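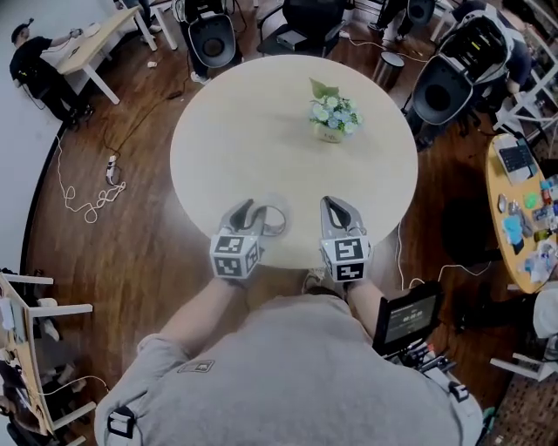

MEDIA RELEASE

Skolloton opens shared workroom fit-outs to small groups, bookings from July

Furniture reuse outfit Skolloton will fit out shared workrooms for small businesses and community groups from July, using second-hand desks, chairs and tables wherever it can get them. First 2 rooms are done. More on the list.

The program is called Budness. It pairs groups that have a room but nothing to sit on with offices that are moving, shrinking or closing up and want their furniture gone by Friday arvo, so to speak.

Skolloton has collected 562 pieces so far. Chairs mostly. Then desks, shelving, side tables, a fair few lamps. Pieces that can be fixed get fixed at the Petrenko Street workshop - castors, gas lifts, wobbly legs, arms that have come off. Pieces that can't are stripped for parts.

"People ring up wanting a boardroom table and what they need is somewhere to put a cup of tea down," said Skolloton founder Aniela Wysocka. "We start with one round table. Every time. You can eat at it, you can sort the mail on it, three people can argue around it and no one's stuck at the foot. Then the desks go round the walls and we see what's left."

What a room gets

Each Budness room starts from a short list and changes from there. The usual:

One round table, light coloured if we have one, placed with space to walk right around it
Desks against the walls
Mesh or padded office chairs on wheels, checked and re-gassed
Open shelving for cables, chargers and whatever else turns up
A small side table for the odds and ends
Bins. More than you think
Something on the table that isn't work. Usually flowers in a pot, usually artifical ones as they put up with school holidays

Timber tops and pale finishes go well with dark floors and we try to match up where the stock allows. No promises on matching chairs. Black is what offices throw out so black is what there is most of.

Groups are asked to measure thier room before they apply, doorways included. A table that came apart once will come apart again but a desk with welded legs will not go round a tight stairwell, and Skolloton has tried.

Power and cables

The most common question from groups so far, so here is the answer. Budness covers furniture only. It doesn't cover wiring. Skolloton will bring power boards that have been tested and tagged, and will talk through where the desks should go so that leads are short. Any new power points are between the group and its landlord, and need a licensed electrician.

Cable covers can be added at cost. Clips under the desks are free.

"I used to do office moves and the floor was always the last thing anyone thought about," said workshop manager Haruna Oshima. "Now I ask first. Where's the power, which way does the door swing, who needs to be near the window. Then I'll talk about chairs. I could talk about chairs all day, mind you."

Oshima will visit each room before delivery and again a fortnight after people have moved in. Second visit is for swaps. Chair too low, desk too deep, shelf in the wrong spot - it goes back on the truck and another one comes off.

Cost

$500 flat per room. Covers pick-up, repairs, delivery, set-up and both visits. Larger rooms that need a second truckload will be quoted separately. Groups keep the furniture for as long as they use the room. When they leave it comes back to Skolloton or moves with them, their choice, but please ring first.

Payment can be split in 2. Half on booking, half after the swap visit.

Donating furniture

Offices with furniture to pass on can send photos and rough sizes through the Skolloton website. Wanted most at the moment: round tables, height adjustable desks, low stools, small side tables, shelving under shoulder height. Not wanted: filing cabinets without keys, glass tops, anything with a mattress in it, any more corner desks please.

Pick-up is free from ground floor and from buildings with a goods lift. Stairs by arrangement. Asimgate Removals is doing the truck runs and asks that drawers be emptied beforehand, pens and all.

How to book

Bookings open in July through the website. Groups will need the room size, a few photos, the number of people likely to be in there at once and a contact who can be on site for delivery. Deliveries are mornings only, trucks leave Petrenko Street at 7.30am.

Rooms will be done in the order the bookings come in. Schools and sporting clubs welcome to apply, same price.

Interviews: Aniela Wysocka and Haruna Oshima are both available, mornings best for Haruna. The workshop can be visited by arrangement, closed shoes please.

Media contact: Aniela Wysocka, Skolloton, through the contact form on the Skolloton website. Mark it MEDIA so it doesn't land in with the couch enquiries.

ENDS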